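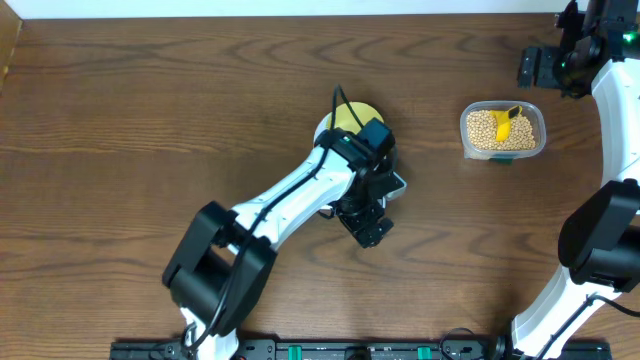

Mi-kyung Chae, Equipment Planning Officer, Ilska Portioning Laboratory

Home Tickets Purchasing Spares Contacts

Ticket 301 – Two-arm weighing station, replacement and spares request
Status: open, awaiting budget decision
Assigned to: Gil-soo Lim

The portioning bench reports intermittent loss of connection on the right arm. The left arm is not affected. Operators restart the controller when the fault occurs and the work resumes, but the lost time is now charged against the Ultis project, and the project lead has asked whether the arm should be repaired or replaced before the next budget closes in November.

09:20 – Controller log reviewed by Dong-hyun Ham. It holds 44 dropped connections, all on the right arm. Firmware is the same on both arms. No change made.

10:05 – Power supply exchanged with the unit from the training bench. Fault returned before noon. Original supply refitted.

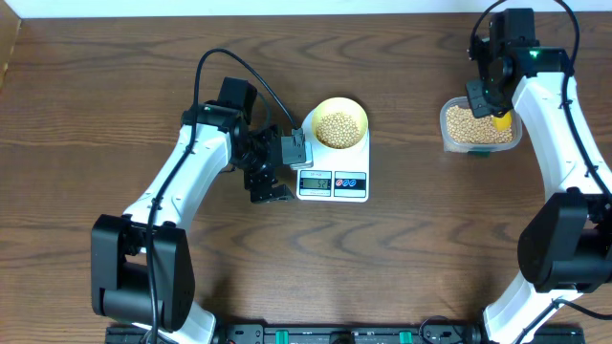

The second budget line on this ticket concerns the scale. Purchasing had proposed a scale with a data port, so that the controller could read the weight directly. The present one is a small kitchen scale with its display and its red and blue buttons on the front, and the bowl of soybeans stands on the platform directly behind them. If the replacement has a larger base, the arm positions must be taught again, and those hours must be entered in the request. Please obtain outside dimensions from Flatumik before a quotation is accepted.

13:40 – Main cable of the right arm replaced from stock. One dropped connection in the afternoon run, against several on a normal day. Mr. Ham considers the cable a partial cause only and suspects the wrist connector.
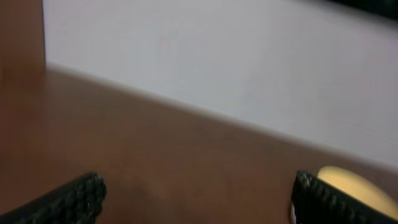

The wrist connector is not sold separately. Flatumik supplies it as part of a wrist kit, with a delivery time of about 20 working days. A complete arm is in stock but would use most of the funds set aside for the year.

Options submitted to Felicidad Bañez for approval:
1. Wrist kit only, charged to maintenance.
2. Wrist kit and one spare cable set, charged to maintenance.
3. Complete arm, charged to capital. Requires a second signature.
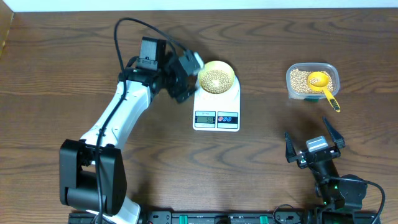 Option 2 is recommended by this office. The scale should be moved to a separate request – see Ticket 131, opened by Man-sik Ra – as it comes from a different account and should not delay the repair.

15:30 – Comment from Gil-soo Lim: Agreed on option 2. Please confirm that the kit price includes return of the old part.

16:10 – Reply from Mi-kyung Chae: Not stated in the quotation. Inquiry sent to Flatumik. Ticket remains open.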